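ok doing this as a thread because the group chat muted me. Melcombe card, July 22, 2021. turf is good to firm, dirt is fast, rail out 30 feet on the grass which matters more than people think

going race by race but only the ones I'm playing. skipping the two maiden claimers. I have no read on either and I'm done paying to find that out

Race 2. six furlongs dirt. Etier is the favorite and I get it. fastest last-out number in the field, drew outside, gets the top rider at the meet. BUT. that number came on a sealed sloppy track with nobody going with him early. today there are 3 other horses in here who want the lead and two of them are inside him

so he either gets used up chasing or sits off and eats dirt for the first time in his life. at 6-5?? no thanks

I'm going with the 5. closer, dull last two, but both were at seven and a half furlongs where he flattened out late. cutting back. dropping a level. morning line is 8-1 and I'd take 5-1. anything under 5-1 I sit on my hands

Race 4. a mile on the turf. messy race. rail out 30 means the run to the first turn gets tight and anyone drawn wide is going to be wide the whole way around. so I'm tossing the outside three, even the gray who everybody loves

Jaidee. Jaidee Jaidee Jaidee. I have been waiting on this filly since October. she got stopped cold twice in her last start, had to be steered around a tiring horse at the quarter pole and still got beat less than two lengths. watch the head on replay not the pan, you can't see any of it on the pan shot

second off the layoff now, draws post 2, same rider stays on. the barn doesnt do much first time back but they do a lot second time back. she's the best bet of the day for me and I'm not trying to get cute underneath

win bet and then an exacta with the 6 and the 7. that's it. last time I got her "right" I used five horses underneath and made almost nothing

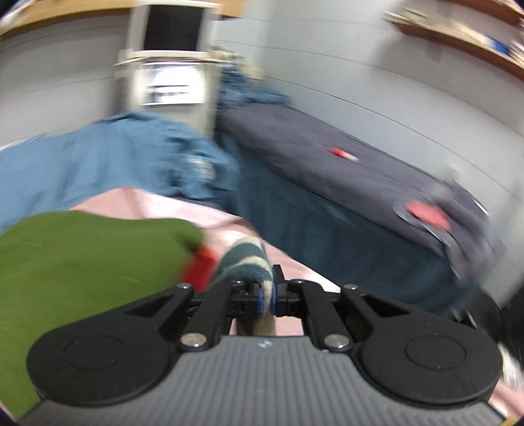
Race 5. quick one. claiming sprint, everybody in here has been claimed off everybody else in here. the horse to beat is the 1 but inside posts have been rough going short this week. speed from the rail has been stopping at the eighth pole. might be nothing, might be the track. I'm using the 1 defensively in the pick 3 and not betting the race straight

the 8 is the one I'd want if the price drifts up. new barn, blinkers off, two sharp works since the claim. I don't usualy care about works but the second one was out of the gate and he needed gate practice badly

Race 7. the feature. the Cukside Handicap, mile and an eighth on the dirt. small field and everybody's going to say it's boring. it isn't boring, there's one speed horse and he is NOT the favorite

pace first. the 3 is loose on the lead on paper. nobody else has led at the first call in any of their last four. the favorite is a deep closer who needs a fast half mile to run into and I don't see where that comes from unless somebody changes tactics

knock on the 3 is the distance. never been past a mile and a sixteenth. fine. but he galloped out in front of them that day and was giving back nothing. topweight is giving him eight pounds too

if he gets away with a slow first quarter I think they're all in trouble. if you see a rider hustling up next to him leaving the clubhouse turn, forget I said any of this

using him on top with the favorite second and third. small saver the other way around. I've been burned by "lone speed" enough times this summer that I'm not going all in on it

ok the pick 3, races 4-5-7

race 4: Jaidee, single
race 5: 1, 8
race 7: 3 and the favorite

short ticket on purpose. if Jaidee loses I'm out and I can go get a sandwich

bankroll stuff bc two people asked. I bring 200 to the track for a card like this. most of it is on Jaidee and the feature, the rest gets split up. when it's gone it's gone. I don't reload off my phone in the parking lot anymore

last one I hit here paid 338 on the pick 3 and I gave a good chunk of it back in the nightcap chasing a horse I didnt even like. so no nightcap. hold me to that

scratches come out late at Melcombe, they always do. if the 6 comes out of race 4 I'm not replacing him, just playing Jaidee over the 7. if they take it off the turf I pass the whole race, pick 3 too. she's never tried dirt and I'm not paying to be the first to know

also check the rail setting when you get there. the overnight said 30 but I've seen them move it in the morning and not update anything

if the 5 in race 2 goes off at 4-1 do not send me a screenshot asking. it's a pass. I said 5-1

leaving in ten mins, parking is already going to be awful. will post the double prices from the rail if I get signal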